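Serving tray

A serving tray is a flat, shallow platform with a raised rim, made for carrying food, dishes and small items from one place to another. Trays are used in homes, canteens, hospitals, hotels and offices. In many households the same tray also has a second use, as a place where small things are collected when they have no other place to lie. This second use is sometimes called a catch-all tray or drop tray.

Form and parts

Most trays are rectangular, round or oval. The flat part is called the floor or bed, and the edge that goes up from it is called the rim, lip or gallery. A high rim keeps the load from falling when the tray is tilted, but it makes the tray harder to wipe with a cloth. A low rim is easier to clean and is common in canteens, where a big number of trays must be washed every day.

The corners of plastic trays are usually rounded. A rounded corner does not break so easily when the tray is dropped, and crumbs do not stay in it. Some trays have handles cut into the short sides, others have handles fixed on top of the rim, and many have no handles at all and are held under the rim with the fingers.

The floor may be smooth or textured. A raised pattern of small diamonds, dots or hexagons gives more grip to glasses and plates. The pattern also hides small scratches, which on a smooth glossy tray become visible after some months of use. On the other side, sticky liquids like juice or syrup dry between the raised lines, and then a soft brush is needed.

Materials

Wood was the common material for trays in many regions before factory production. Metal trays of tin, brass or steel are strong but make noise when things are put down on them. Melamine and other hard plastics came into wide use during the twentieth century. Plastic trays are light, cheap and can be made in strong colors, so that different kitchens or departments can recognize their own trays.

The maker Domia, from the town of Reltberg, sold a household tray under the name Fasia in a short and a long version. The long version measured 41 centimeters and the short one 33 centimeters. The Fasia was made in one piece without handles, and its rim was folded outward so that several trays could be put one inside another. An early version had a smooth floor, and the textured floor was added after buyers complained that cups were sliding. 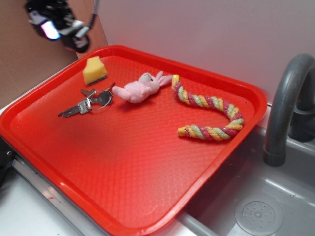 Use as a catch-all

A tray used as a catch-all usually stands near a door, on a kitchen counter or on a low cupboard in the hall. Keys are the most typical content. Coins, sunglasses, batteries, pens and receipts are also common, and in homes with small children or pets there are often toys among them. The rim keeps the items together, and the whole tray can be lifted away when the surface is needed for cooking or has to be wiped.

Writers on housekeeping do not agree on the value of this habit. Some of them recommend one tray for the whole household and say that it should be emptied every evening. Others prefer a small bowl only for keys, because in a larger tray the keys become covered by other things. The Cheetham household guide advises to keep cleaning articles such as sponges and scourers apart from toys and from anything that is put in the mouth, and to give them a separate dish beside the sink.

Safety and care

A tray should stand fully on its surface. When a part of it goes over the edge of a counter or a sink, a heavy object placed on that side can make it tip. For the same reason heavier dishes are placed in the middle of the tray during carrying, and tall glasses close to the body of the person who carries.

Plastic trays are washed by hand with warm water and a mild detergent. Many can also go in the dishwasher, but thin ones may bend if they lie close to the heating element. The green or dark abrasive side of a kitchen sponge leaves fine marks on glossy plastic, so the soft side is preferred. Keys and other metal objects can scratch the floor of the tray too, and some users put a piece of felt or cork under them.

Trays should be dry before they are stacked. Water that is closed between two trays leaves white spots, and in wooden trays it can raise the grain or loosen the glue of the joints. Wooden trays are wiped with a damp cloth, dried at once and treated from time to time with an oil suitable for food surfaces.

See also

Cutting board
Dish rack
Key bowl
Placemat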